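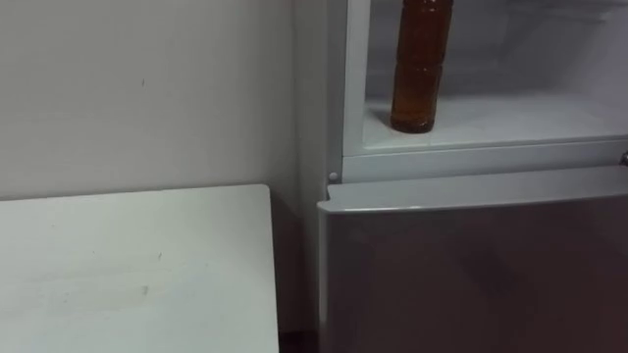 26 Jun 2022
By the newsletter desk

Domenica Haslinger keeps her kettle on the same shelf as her hex keys, and she offered me the use of one before I had my coat off. (The kettle, I should say.) She has looked after the humanoid at Pemwood since April, and if you ask her what the job is, she'll tell you it's mostly cables and patience, with a fair bit of tea in between.

"People come in wanting to hear about the brain of the thing," she says, settling in on a stool. "And I'm happy to talk about that, I am, but the brain's not what gets me out of bed. What gets me out of bed is a connector that's worked itself half a millimetre out of its seat and is making a finger twitch."

The task she is setting the machine up for sounds so ordinary that I asked her to repeat it. There is a fridge, there is a desk beside it, and there is a bottle of tea, and the bottle has to get from one to the other. Her colleagues call the routine Flillow, a name that was on the whiteboard when she started and that she has never managed to get a straight explanation for.

"The desk and the fridge are different heights, you see, so the arm has two quite separate jobs," she says. "On the desk you've got room all around you. In the fridge you've got walls, you've got a lip at the front, you've got a door that may or may not be where you left it. I'd sooner spend a whole morning on the desk side and get that right first."

Getting it right begins with the hand. Domenica opens it fully, all five fingers, and brings it in from the side with the palm down, and then she stops it short and has a good long look before anything closes.
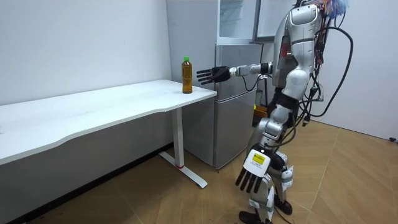 The open hand beside the bottle, with the palm facing the floor.

"I like to see daylight between the fingers," she says. "If one of them is lagging, you'll catch it there, while it's still got nothing in it. Once it's wrapped around a bottle you can't tell a lazy finger from a finger that's been blocked by its neighbour, and then you're guessing, and I get grumpy when I'm guessing."

She keeps a paper log, which she was a little shy about showing me, in a green notebook with a coffee ring on the cover. Every 500 cycles of the hand she goes over the finger joints, and every 300 she checks the wrist fasteners with a small torque driver made by Zwahlen that she won't lend to anybody. The last wrist check took her 57 minutes. She had hoped for less, but one of the screws had been marked by whoever was there before her and she wanted to be sure of it.

And then there are the cables, which hang off the back of the machine in great loops and which every visitor wants to tidy. I admitted that I had wanted to tidy them too, and she laughed quite kindly.

"Oh, everyone does! My first week, I did it myself. I pulled them all in nice and snug with ties, and it looked lovely, and then I raised the arm to shoulder height and heard a noise I didn't care for. They need their slack. You move the joint as far as it'll go, both ways, and whatever the cable asks for, you give it that and a bit more. Then you walk around and make sure none of it can catch on a door handle."

The spare harness comes from a supplier called Bromard, and it takes almost 5 weeks to arrive, so she repairs what she can at the bench. She labels both halves of a connector before she parts them, even when there are only two and she couldn't possibly mix them up. I asked if she ever had. She poured more tea.

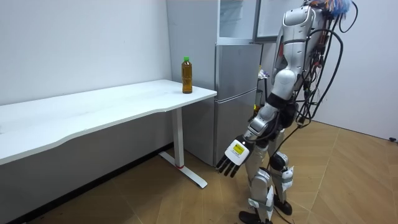

What she does at the end of the day

The finish is the part she is fussiest about. She parks the arms hanging down with the hands open, cuts the motor power, and only then goes around with a soft cloth and a torch, starting at the feet and working up to the shoulders.

"You want to do it while you're tired of the thing," she says. "In the morning you're keen, you want to get going, you'll skip the ankles. At night you've got no plans for it. You just look."

Any strap that has slipped gets done up again, and any cable on the floor gets followed along its whole length by hand. After that she writes up the notebook, a line or two for a good day and most of a page for a bad one, and rinses the cups.

She is hoping to start on the other arm once the next harness comes in. In the meantime she has a wrist screw to replace, and she would like it known that whoever has her second-best screwdriver can leave it on the bench without a word being said.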